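Science for Kids > Your Body > Skin

Print this page | E-mail this page

What's on the Label? How to Read a Bottle of Lotion

Pick up any bottle of lotion, shampoo or sunscreen and turn it around. On the back, in very small letters, you will find a list of ingredients. Some lists have five words. Others go on for many lines. This page tells you how the list works.

The order matters

Ingredients are listed mostly from the largest amount to the smallest. In many lotions the first word is water. Next might come an oil, or glycerin, a thick, sweet liquid that helps skin hold on to water. Ingredients that make up one percent or less of the product can be put in any order near the end of the list. Colors often come last.

Think of a small tub that holds 300 grams of lotion. One percent of that is 3 grams, a bit more than the weight of a penny.

Why the names are so long

Many ingredients have a science name. "Tocopherol" is vitamin E. "Sodium chloride" is table salt. "Butyrospermum parkii" is the shea tree, and shea butter comes from its nuts. A long name does not tell you that something is bad for you. A short name does not tell you that it is safe. Poison ivy has a short name.
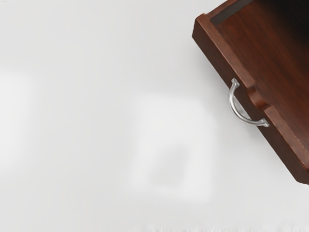 Some ingredients are there to do a job for the product. Preservatives stop germs and mold from growing in it. Emulsifiers keep oil and water mixed together. Without one, the lotion would split into two layers, the way salad dressing does.

What does "fragrance" mean?

The word "fragrance" can stand for a mix of many different things. The company does not have to name each one on the label in most cases. Some people get itchy or get a rash from certain fragrances. If that happens to you, tell an adult and stop using the product. "Unscented" can be a tricky word too. An unscented lotion may have a little fragrance in it to cover up other smells. "Fragrance-free" usually means none was added.

Try it

Keisha Dunleavy's fourth graders looked at labels from home and wrote down every ingredient they found. They ended up with 238 different names. Water was on nearly all the lists.

You can do this with two or three bottles. Ask an adult first, and keep the lids on. Write down the first five ingredients of each. Are any the same?

Words to know

Ingredient: one of the things a product is made from.
Preservative: something that keeps germs and mold from growing.
Rash: red, bumpy or itchy skin.

Written by Lucyna Laskowska

Related pages
Why Does Soap Make Bubbles?
How Sunscreen Works
What Is an Allergy?
Your Skin Has Layers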